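Search articles, topics, authors Search

"You Can't Change a Lock You Can't Find": Eftychia Vrettos on the Long Slog Toward New Encryption

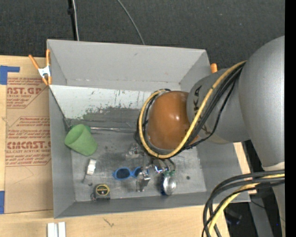

A robot arm reaches into a large gray bin on a wooden tabletop.

9 min read

Eftychia Vrettos had asked me to come at four in the afternoon, when the phones at the Musport harbor authority usually go quiet, and then the phones did not go quiet at all. She took three calls in the time it took me to get my coat off and find somewhere to put it. Between the second and the third she pushed a plate of almond cookies across the desk and mouthed the word "sorry," and I ate two of them and read the spines of the binders on her shelf, which were labeled in the same green marker, all the way down to one that said only "ASK PAUL'S REPLACEMENT."

"Please write that down," she said, when she saw me looking. "That binder is my whole job."

Her whole job, if you want the longer version, is getting the harbor ready for the day when the encryption that protects its messages, its gate passes, its billing and its pilot boat schedules can be broken by a quantum computer. She has been at it for two years. Before that she spent a good stretch at Skinex, the software firm, working on the digital certificates that computers use to prove to one another who they are. She is funny about that time, and fond of it, though she says she left with a bad case of what she calls slide deck poisoning.

I had come prepared to talk about the big picture, meaning the race between governments, who will get the first useful machine and what happens to everyone else's secrets. She let me get through most of my opening question before she started shaking her head, kindly, the way a dentist does when you say you floss.

"I love that conversation," she said. "I'll have it with you over dinner for as long as you want. But I can't do anything about it from this desk. I don't know when somebody builds the machine. I've heard people I respect say 10 years, I've heard people I respect say much longer, and I've heard one man say it would be February, which was very exciting for all of us. What I can tell you is how long it takes to change the encryption in a harbor, because I'm doing it, and it takes ages."

So we talked about that instead.

The first thing she did when she arrived was make a list. It sounded to me like a job for an afternoon, and she laughed so hard at this that she had to put down her tea. It took eleven months. When the list was done it had 967 systems on it, each of them using encryption somewhere, and for 407 of those no one in the building could say for certain who was in charge.

"These aren't mysterious things," she said. "One of them is the box that opens the east gate for fuel trucks. Everybody knows the box. People say good morning to the box! But who bought it, who updates it, which company do you call, is that company still alive? There you start getting shrugs. There was a gentleman named Paul who knew a great deal of this, and he retired before I came, and he moved somewhere with goats. He's very generous with his time but the signal up there is dreadful."

I asked whether there was a tool that could have done the looking for her, and she said yes, several, and that she had used two of them and was grateful for both. They were good at finding what was talking on the network while they listened. They were no use with the machine that wakes up once a quarter to send a report, or the laptop in a drawer that somebody takes out to set the clock on a tide gauge. For those she walked. She bought better shoes in her second month and still talks about them with real affection.

"The tool gives you most of it," she said. "And then you go and have coffee with the night shift. I learned more from the night shift than from any scan. They know which things get restarted with a stick."

There is a worry that comes up in every article on this subject, including a few I have written myself, and it is the one about information being copied today and opened later, when the machines are ready. I wondered how much a harbor would have to fear from that. Who would want to read old shipping paperwork in the 2040s?

She took her time over this one, and got up to close the window, where a gull had been making its own contribution.

"Most of what we send, honest to goodness, is boring by next week," she said. "A berth assignment is boring by dinner. I tell my colleagues this because I don't want them to be frightened of everything, you can't work like that. But then you have the medical files on the pilots and the dock crews. You have the drawings of the underwater works, and those don't change for the life of the harbor. You have settlements with names in them. That's a small pile and it stays sensitive for a lifetime. So the small pile goes first. It took us an embarrassingly long time to agree on what was in the small pile, and I include myself in the embarrassment."

The project that grew out of all this is called Balon. I asked where the name came from and she said it had been the password to a meeting room, and that by the time anyone thought to choose something better it was on the invoices.

Balon works one strip at a time. A group of related systems gets picked, the new encryption is tried out on copies, and then both the old and new methods run together for a while, so that a forged or broken connection would have to get past the two of them. After that somebody has to be brave and turn the old one off. She said the last step is where things pile up. Running both is comfortable, and people would be happy to stay there until they retire to their own goats.

The new methods also take up more room. The keys and signatures are larger than the ones they replace, and on an ordinary office computer you would never notice, but on a little sensor with hardly any memory, sending its readings over a slow radio link, you notice right away. One set of buoys simply gave up during testing. She described this to me with her hands, a sort of slow toppling, and then felt bad and said the buoys had been very good buoys for a long time.

"So what do you do with those?" I asked.

"You put something stronger in front of them," she said. "A gateway on the shore that does the heavy work for them. It isn't beautiful. A purist would cry. But I've got a budget, and the buoys cost what they cost, and they're due for replacement anyway in a few years. I write it in the binder with the date, and I make sure the next person can read my handwriting."

Suppliers are the other half of her week. The harbor deals with up to 70 of them in any given year, and she has sent every one the same one-page letter asking what kind of encryption is in their product, whether it can be changed without replacing the whole product, and by when. I asked to see it. It is a very plain letter. She is proud of it being one page and told me the first draft was nine.

The answers, she said, come in flavors. There are the suppliers who reply the same day with a real engineer's phone number, and she has a soft spot for those and tells everyone about them. There are the ones who send a brochure. One wrote back that its product was "fully quantum," and she printed that out and pinned it over the kettle. And a fair number do not answer until the contract is up for renewal, at which point they become wonderfully talkative.

"That's the only stick I've got, the renewal," she said. "A small harbor can't tell a big manufacturer what to do. But there are lots of small harbors. There's us, there's Mofokeng, there's the people up the coast. If we all put the same paragraph in the contract, then it isn't one fussy woman with a letter anymore."

The shared paragraph was Mofokeng's idea to begin with, she was careful to say. The port there had a nasty week some time back when a certificate ran out on a weekend and the cranes' booking system refused to speak to anything. No attacker was involved. It was an expired date, and the one person who had the renewal instructions was at a wedding. Afterward the Mofokeng team wrote the whole thing up, mistakes and all, and sent it to every port they could think of. Vrettos has read it so often that she can quote from it, and did.

"I think about that document more than I think about spies," she said. "I'm not saying there are no spies. Of course there are. But if you can't swap a certificate on a calm afternoon when everyone's sober, then you're not going to swap all your encryption in a panic. So we practice. Once a month we pick one system and change its keys just to see if we can. The first few times were awful, I'll be frank with you. One of them took out the canteen's card reader and I've only recently been forgiven."

By now it was close to six, and the light had gone orange over the container stacks, and she had eaten none of the cookies herself. I tried once more to steer her toward the grander subject. Did it bother her that the decisions about which encryption the world uses were being made so far from Musport, by people with much larger offices?

She said it bothered her less than I might expect. She reads the drafts when they are put out for comment. Twice she has sent in remarks, both times about small devices with slow connections, and one of them got a reply, a long and thoughtful one, from somebody who had clearly never seen a buoy but wanted to hear about it. She has kept up the correspondence. They send each other pictures of their gardens.

"I wish more people from ordinary places would write in," she said. "Not everybody needs to do the mathematics. I can't do the mathematics! I had it explained to me by a very patient young man at Skinex, with oranges, and I followed him up until he peeled one. But I know what happens to a thing when it's been in salt air for fifteen years, and somebody should be telling them."

Then the phone went again, and she looked at the number and made a delighted face and put her hand over the receiver.

"It's Paul," she whispered. "I have to take this, he's on the hill."

I took a cookie for the road and let myself out past the east gate, where I did say good morning to the box, although it was evening.

Related

Who Holds the Keys? A Plain Guide to Digital Certificates
The Password Rules Your Office Should Drop This Year
When a Software Supplier Goes Out of Business
Undersea Cables and the Towns Where They Come Ashore
Readers Write: Your Oldest Computer Still at Work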